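Visit report: Lulleo packing hall, Curkitz site
August 2022

The tour started at the loading side and followed the stock inward. Nosipho Ndlovu led it and kept to the floor plan. Lulleo rents the hall from Sinda and runs 2 shifts. Storage is 76 racks in 19 rows, each row labeled at both ends, and daily output is 400 cartons.

Most of my notes concern the building. The ceiling is white corrugated metal on white steel beams, with fluorescent tubes and smoke detection fixed directly to it. One wall is brick. The floor has a pale, glossy finish, which shows dirt early and makes sweeping easy to check. Floor markings are due for repainting in September.

Ceiling and floor, same hall:

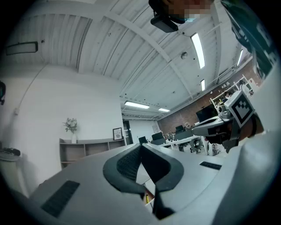
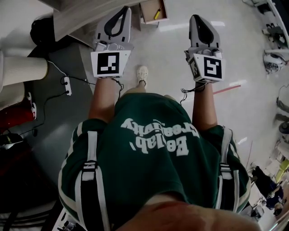
Lighting over the rows was even enough to read carton labels without a hand lamp. I asked about replacement tubes and was told they are changed by row, on a fixed schedule. The tour closed at the returns shelf, where damaged cartons wait for a second check before repacking.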